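Robot Software, Unit 6: What does the planner think is on the table?

Notes by Rokeya Abeysekara. Read these before the lab, and bring your own scene file.

Last updated: July 2018

1. Where we left off

Last time we put together the usual stack: a camera gives pixels, a detector gives labels and poses, a planner takes the poses and returns a path, and a controller follows the path. Every arrow in that diagram is a place where information gets thrown away. The textbook treatment spends most of its pages on the boxes. I would like you to spend your time on the arrows.

The scene file is the arrow between perception and planning. In our toolkit (Flodside, version 9) it is a plain text list of objects, each with a name, a shape, a pose and a confidence. The planner believes all of it except the confidence, which it ignores. Read the source if you doubt me. The field is parsed, stored and never used again.

2. One name, one object

Flodside assumes that objects are separate things standing on a flat surface. Kitchen setups break that assumption early. Take a bottle lying on a plate, with a few smaller things off to one side and the arm itself in the overhead view. 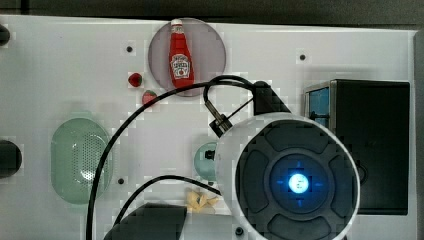
The first question for any detector is what it does with support. Does it report "bottle" and "plate" as two entries with overlapping footprints? If so, the planner's collision check may declare the start state invalid and refuse to plan at all. The common fix is to add the pair to the allowed-collision list. I don't like this fix. It tells the planner that contact between the two never matters, when you only meant that this contact, in this resting pose, is fine. Imtiaz Munasinghe's parent-child patch is better, though it needs someone to say which object is the parent, and the detector won't.

The second question is occlusion. From overhead, the arm hides part of its own workspace. Flodside deletes any object it fails to detect for 6 frames in a row. So the arm reaches across a dish, the dish vanishes from the scene file, and the planner now has free space exactly where it should be most careful. I have heard this called "keeping the map fresh." I would call it forgetting.

Third, cables. The arm model in the robot description file is a chain of rigid links. It has no cable in it. If your cell has cables hanging from the wrist or running over the table, the self-filter will leave them in the point cloud, and they will turn up as thin obstacles that move every time the arm does. Inflating the links until they swallow the cable works, at the price of a robot that thinks it can't reach into a narrow gap.

3. About those success rates

The Howlader report, which several of you cited in your proposals, gives results for 400 planning requests. Look at how a request gets into that number. The 112 requests where the start state was rejected are listed in a footnote and left out of the total. Those are perception failures showing up as planner refusals, and they are the cases we care about in this unit. I am not accusing anyone of hiding things -- the footnote is right there -- but the headline rate answers a smaller question than the title asks.

When you report your own results, count every request. If you drop any, say so in the same sentence as the rate.

4. Flat things and soft things

Cloth is where the box-shaped world gets uncomfortable. A towel on a table has a small height, and with a noisy depth camera that height may be inside the error of the table plane. Fit the plane generously and the towel is absorbed into it. Fit it tightly and you get a scatter of small false objects wherever the depth is bad, shiny surfaces above all.
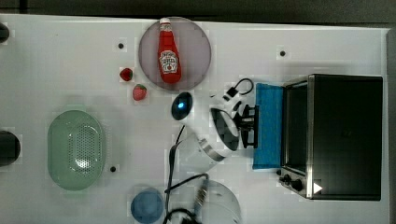 Figure 2. Overhead view with the gripper fingers over a blue towel, next to a toaster oven.

Color segmentation will find a bright towel on a white table with no trouble. Please don't conclude that the problem is solved. Inès Guillot's lab exercise from last October used a white cloth for this reason, and most of the color-based submissions fell over.

Also ask what pose means for a towel. Flodside will fit a box and hand you a center and an orientation. For a grasp you probably want an edge or a fold, and neither is in the file.

5. For the lab

a. Write a scene file by hand for Figure 2. Mark each value you had to guess.
b. Run the planner on it with a goal at the left side of the oven. Save the log, including refusals.
c. Delete the towel entry and run it again. Compare the two paths. If they are the same, explain why that should or shouldn't worry us.
d. Find one place in the Flodside source where a confidence could be used, and describe the change in a paragraph. Code is optional.

Tahsin Weerasinghe has the lab machines set up. Send log files to him and written answers to me.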